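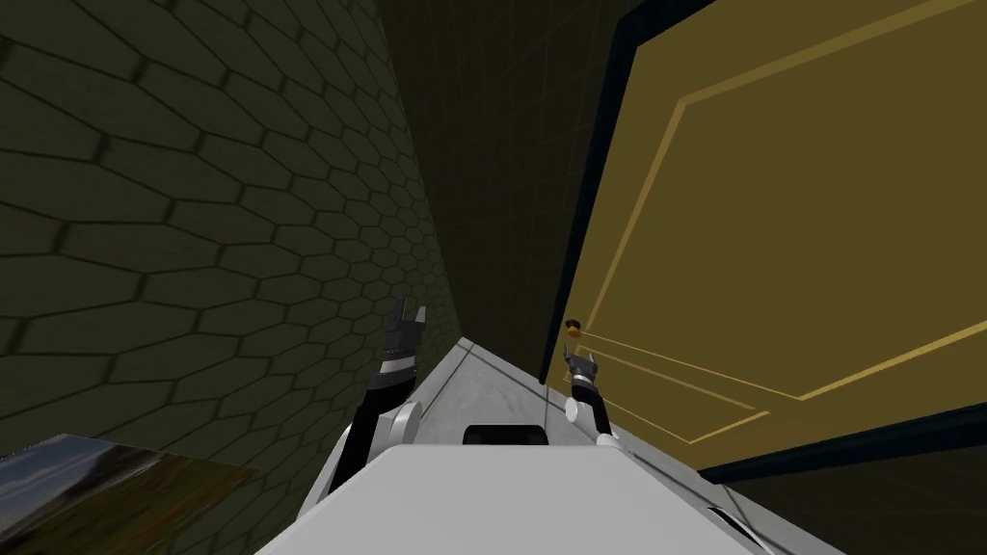
Olive-green hexagon tiles and a golden-yellow door along the corridor.

I was late, and Stamatia Papadakis had already put the kettle on. She runs the guesthouse at Kestar, a short drive out of Jemham, and she'd told me on the phone that check-in was "whenever you hear the dog stop". (It didn't stop. I knocked.)

I'd come to talk about breakfast. She's given up cooking it, you see, and if you've ever read the guest book you'll know that's a bit like the pub giving up beer.

"People took it personally," she told me, pushing a plate of biscuits my way. "One couple had been coming every February since we opened and they rang me up to ask who'd died."

Her old breakfast was eggs, haloumi, tomatoes off the vine and a loaf she started at four in the morning. Now you get a basket at your door with bread, fruit, yoghurt and a jar of her mum's quince jam, and you eat it whenever you like, in your dressing gown if that's your style. It was very much mine!

"I was asleep by half past seven every night," she said. "I hadn't seen my neighbours properly in years. I'd wave at them from the bins."
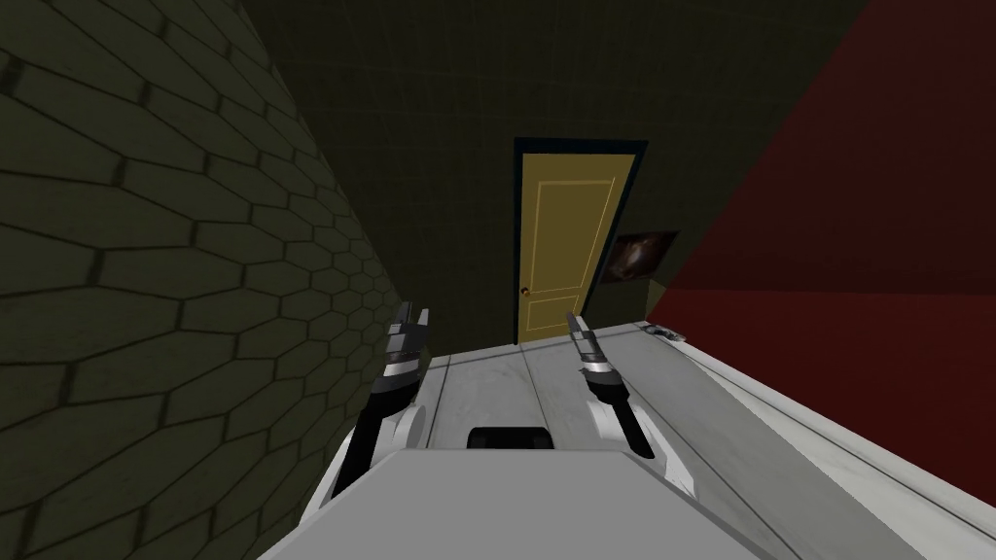
A long, pale surface with the door at the far end.

The bread comes from Zacharopoulos, the bakery in Jemham, and she was a little prickly when I asked whether it's as good as hers. "It's different. His crust is better. Don't print that." Then she thought about it and said I could.

I asked about money, because I'm nosy. A room is $131 a night midweek and $128 if you skip the basket, and I said three dollars didn't seem like much of a saving. She laughed so hard she had to put her cup down. "It isn't meant to be. I want you to have the basket."

She doesn't do the big booking sites any more either. You ring, or you email, and she answers after lunch.
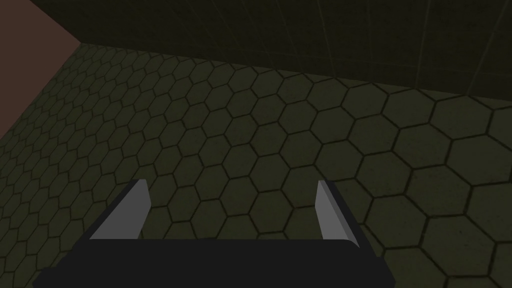 WEEKENDS AWAY

We walked up to the Brirkitia lookout once the rain cleared, 85 steps according to the sign at the bottom, and she talked the whole way while I puffed along behind. I wanted to know what guests ask for most.

"Quiet, and then the wifi password. And somewhere to dry their boots."
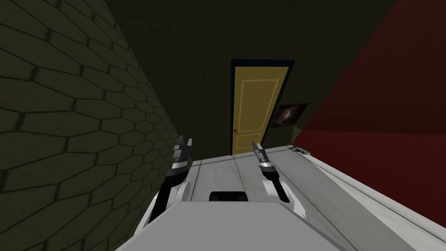 The white countertop, looking towards the doorway.

Would she ever go back to the cooked breakfast? "For Easter, maybe. For my cousins, definitely, they'd never forgive me." She's thinking about a soup night in the cooler months, one pot, one sitting, bring your own bottle. I've asked her to put my name down.

Kestar is open all year except the last fortnight of February. Dogs are welcome if they can cope with hers.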